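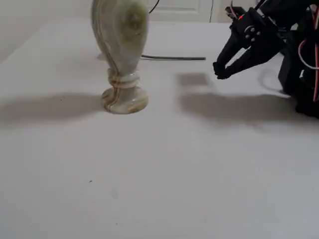
Zuletzt geändert: im Februar, 16:40 Uhr

Lesezeit: 3 Minuten

Projektbericht: Laternen aus Filz für die Grundschule Tresden

In unserem Werkkurs haben wir Laternen aus Wollfilz genäht, eine für jedes Kind der ersten Klassen. Die Leitung hatte Ulla Ojala. Den Filz haben wir bei Wouters bestellt, die Platten waren 3 mm dick. Ich habe den Zuschnitt übernommen und auch diesen Bericht geschrieben.

Zuerst zeichneten wir die Schablone auf Karton. Der erste Entwurf war zu schmal, man konnte das Licht nicht gut hineinstellen. Beim zweiten haben wir den Boden breiter gemacht und die Fenster mit Transparentpapier hinterklebt. Genäht wurde mit Schlingstich, von Hand. Für eine Laterne brauchte ich am Anfang fast 100 Minuten, später ging es viel schneller.

Schwierig war der Henkel. Geklebt hat er nicht gehalten, deshalb haben wir ihn mit doppeltem Faden angenäht. Die Gruppe aus Grallach benutzte Nieten, das sieht sauberer aus, aber man braucht eine Zange dafür.

Die Schablone liegt im Werkraum im oberen Fach.

2.361 Aufrufe
Teilen
Suchbegriff eingeben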